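How Much Water Goes Down the Bathroom Sink? My Term Project

Shares 17 | Comments 2

So for my household science unit I picked tap water, mostly because my parents are always on at me about leaving it running! I wanted to know how much our place in Kistley uses at the bathroom sink alone, and whether small changes in habit would show up in the numbers.
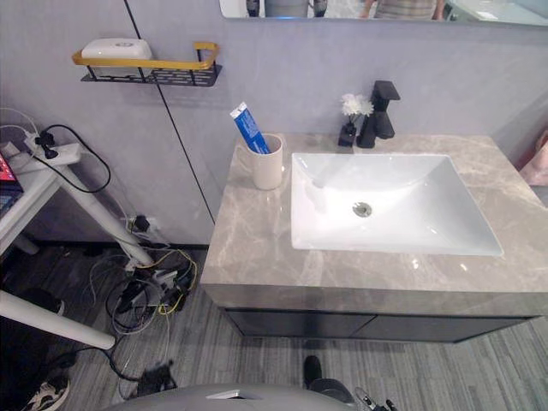
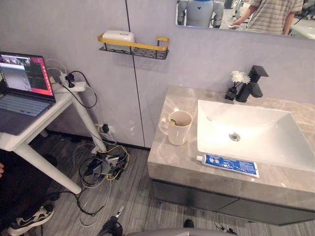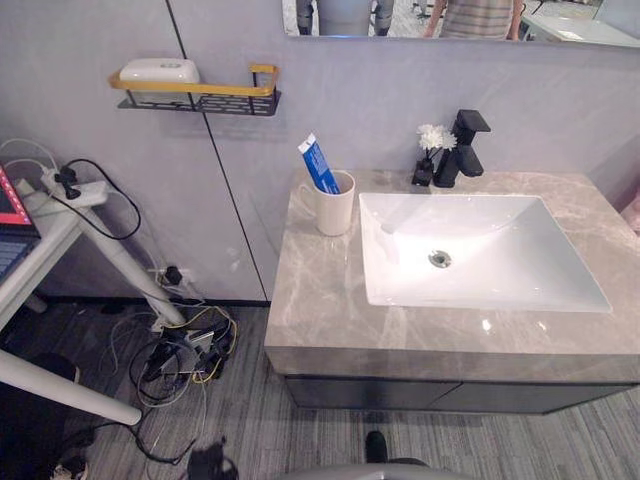
Bathroom sinks with a white rectangular basin.

I kept a tally for 21 days in May. Every time someone used the sink they wrote down the start and finish time on a sheet by the door (my brother forgot constantly, so I had to chase him). Then I worked out the flow by filling a kitchen jug and timing it, which I did over and over until the times more or less agreed.

The total came to 2324 litres. I honestly thought I'd added it up wrong! Most of it was teeth and shaving, with handwashing well behind, and hardly any was rinsing things out.

For the last part I asked everyone to turn the tap off while brushing. Mornings dropped straight away, but evenings barely moved, and I think we were all just tired and forgot. My cousins over in Irncombe tried it too, but their sheet got soggy and I couldn't read half of it.

If I did it again I'd borrow a proper flow meter and colour-code the sheet for each person. I'd also like to add the laundry tap, which drips all night and never got counted.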